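Home News Projects Safety Notices Events Contact

5/25/25

Bench arm fault: what we found and what changes

The tabletop station at Kurport was taken out of service this month after one of its arms kept closing its gripper when it had been told to hold still. There were no injuries. The fault has been traced and the station goes back on the roster in June, with some new rules.

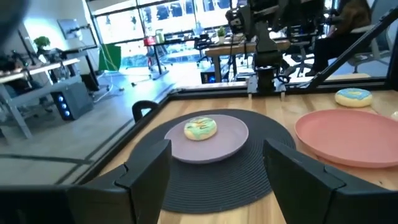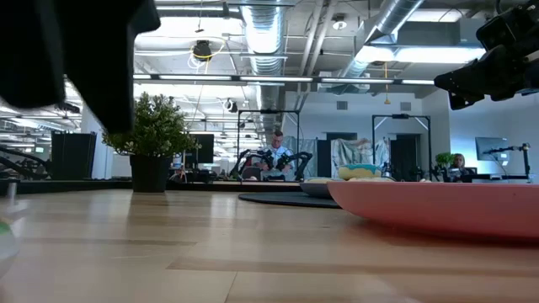

Toy and dish work on the tabletop station.

Zullow

The job is a simple one. The arm picks up a toy donut, carries it to a plate and lets go. During a run of 100 picks the arm stopped over the plate as normal, then the fingers began to squeeze again with no command showing in the log. The operator hit the stop and the arm held its position. The gripper did not. It kept closing for over 2 seconds before the power dropped out.

We repeated the fault twice the next morning with the toys cleared away and everyone standing well back. Both times it showed up only after the arm had been working for a while, and only when the wrist was turned close to the end of its travel.

The cause was a worn signal cable at the wrist. It had been clipped too tight when the gripper was last changed, and each full turn of the wrist pulled on the plug. When the signal cut out, the Sastari controller fell back to its last good reading, which told it the fingers were still open. It tried to correct that by closing them.

The slow stop is a separate problem, and the more serious one. The stop button cut power to the arm joints straight away, but the gripper ran off its own supply and was waiting on a software message. It should never have been wired like that. The Poojary bench has the same wiring and has been switched off as well until it can be redone.

Changes from now on:

Gripper power goes through the same stop circuit as the joints, on every bench.

Wrist cables get a service loop and are checked by hand after every 50 hours of running.

If the finger signal is lost, the controller holds the fingers where they are and raises a fault. It does not guess.

Hands stay off the table while an arm is powered, including to straighten a plate or pick up something that's been dropped. Stop the arm first.

If you used the station in the week before the fault and noticed the gripper twitching or a toy getting squashed, please put it in the fault book, even if it seemed minor at the time. Two earlier entries turned out to be the same cable, and neither was followed up.

Related items
Stop button test sheet, revised
Poojary bench: rewiring dates
Changing a gripper: cable routing
Booking bench time at Kurport in June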